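# About Prurnitz

Prurnitz writes control and perception software for robots with two arms and two legs that have to work in rooms built for people. We don't make the robots. Our customers send us the interface documents and we write what sits between the motors and the job list: balance, arm planning, grasping, object tracking and the tools to see what went wrong.

Efua Zakaria and Ebenezer Abugri started the company after several years of writing motion planners for warehouse arms. A warehouse arm is bolted down and its shelves are where the drawing says they are. A bathroom is smaller, shinier and different in every house, and most of our test jobs now happen in one. 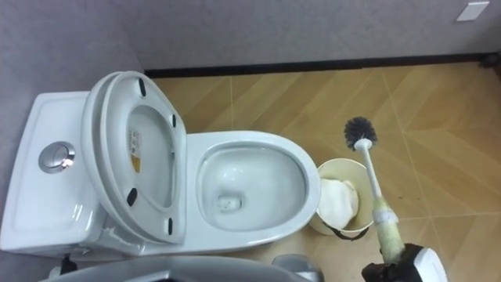

Our main product is Urora, the planner. It takes a task such as "brush the bowl" and works out where the feet go, how far the body may lean and which path the arm can take without hitting the tank or the wall. It replans every 2 milliseconds while the arm is touching something. Long tools need the most care, as a small error at the wrist becomes a large one at the bristles, so Urora plans for the end of the tool and treats the gripper as a joint on the way there.

Desus is the perception side. White porcelain gives depth cameras very little to hold on to, and water gives them less. Desus fits known shapes to the edges it can find and reports how sure it is of each one. If the figure drops too low, Urora slows the arm or stops it.

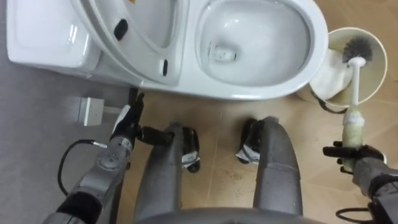
Accra, 13 June 2018

Desus has moved to a new tracking model. Zuweira Addo trained it on 2,000 labelled views of bathroom fittings, and it now keeps hold of a brush handle when the fingers cover part of it. Customers on the old model can stay on it until the end of July.

## How we test

Every change goes through simulation first. The suite has 344 cases, most of them added after something failed on a real machine. Sevim Saraç looks after it and decides what gets in. A build that passes goes on to the robot, with a person close by. 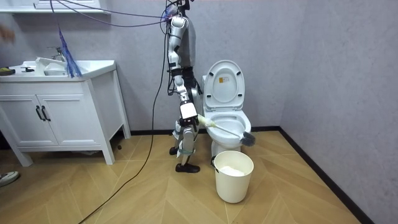 Contact is where simulation and the real room differ most. The model of a brush pressing on a curved surface is still rough, and we tune the force limits by hand – a slow job, but we haven't found a better one. Logs from each run go into Asamoah, our replay tool, which lines up camera views, joint positions and planner decisions on one timeline. Customers get the same version we use.

## Working with us

Abena Ackah handles new projects. She will ask for your joint limits, your control rate and a list of the tasks you care about. We do not take on walking research or hardware design.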